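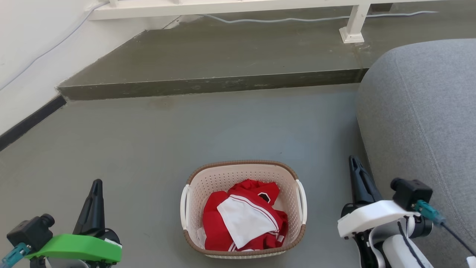

Re: Basket task -- where to start the recording

From: Margareta Bogdan
To: Clitine teleop list
Date: Thursday, August 29, 2019

Anca Buzatu wrote:

> I went through the basket demos from Vendness and the start
> points are all over the place. Some operators begin recording
> with the grippers already over the garment, others with both
> arms parked. Can we settle on one? Also, do we keep the takes
> where the operator regrasps?

Start with both arms outside the basket, one on each side, fingers up. The red and white garment in the still is a fair test piece: it lies crumpled across most of the bottom, and the folds hide parts of it from the head view. An operator who starts over the cloth has already picked a grasp point, and the policy never gets to see that choice.

On regrasps: keep them, up to two per take. Of the 90 takes in the March set, 82 were usable under that rule. Four were dropped for dragging the basket by its rim, and the other four had a wrist camera lagging the joint log.

Two settings to check before the next session:

- Leader arm scaling at 1:1. Grerneck had theirs lower and the lifts came out very slow.
- Gripper force limit at the default. If the cloth slips, regrasp -- do not raise the limit halfway through a set.

Anca, please relabel the early starts as "pregrasp" and leave them on the server. I can use them for the lift segment. I still need the calibration file for the left wrist camera, the one dated after the remount.

Margareta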